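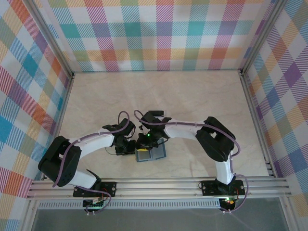 Hilo sobre esmaltes rojos oscuros, que me lo habéis pedido varias veces. Comparo Nedcombe 70 y Karam 106, que en el bote parecen el mismo color.

Los dos son crema, sin brillo ni purpurina. El Nedcombe tira a vino y el Karam a ladrillo. Con luz artificial cuesta distinguirlos, junto a una ventana se ve enseguida.

Cobertura: el Karam queda opaco con dos capas. El Nedcombe necesita tres si la primera la dais fina. Yo la doy fina siempre, porque si no se me encharca en los laterales.

Pincel: el del Nedcombe es plano y ancho, cómodo para el pulgar y bastante malo para el meñique. El del Karam es redondo, de los de toda la vida. Me apaño mejor con este.

Secado: con el Karam esperé 5 minutos entre capas y sin problema. Con el Nedcombe esperé lo mismo y me dejé una marca en el índice. Ahora espero el doble.

Duración: los llevé una semana cada uno, con la misma base y el mismo top coat de Brokex. El Karam se desconchó por la punta al cuarto día. El Nedcombe llegó al sexto con algo de desgaste - y eso que friego sin guantes.

Al quitarlos, los dos manchan. El Karam menos. Con doble capa de base el Nedcombe no me dejó la uña amarilla, con una sola sí.

Varias me preguntáis por el Fatex 89. Lo tuve en mayo y lo regalé. Es más claro que estos dos, con un punto de frambuesa, y no lo pondría en la misma comparación. Si buscáis un rojo para todo el año, puede serviros.

El Karam 106 lo encontré en la perfumería de mi barrio, en el expositor de abajo. El Nedcombe lo pedí por internet y tardó casi 5 días.

Para pieles muy claras como la mía me gusta más el Nedcombe. El Karam me deja las manos algo rojizas. Mi hermana es bastante más morena y a ella le pasa al revés, así que probadlos antes si podéis.

Añado, que me lo dicen por privado: no, ninguno de los dos es de gel. No hace falta lámpara y se quitan con quitaesmalte normal.

Me quedo con el Nedcombe aunque sea más pesado de aplicar. El siguiente hilo será de marrones, tengo tres sin estrenar - si queréis que meta alguno en concreto, decídmelo por aquí.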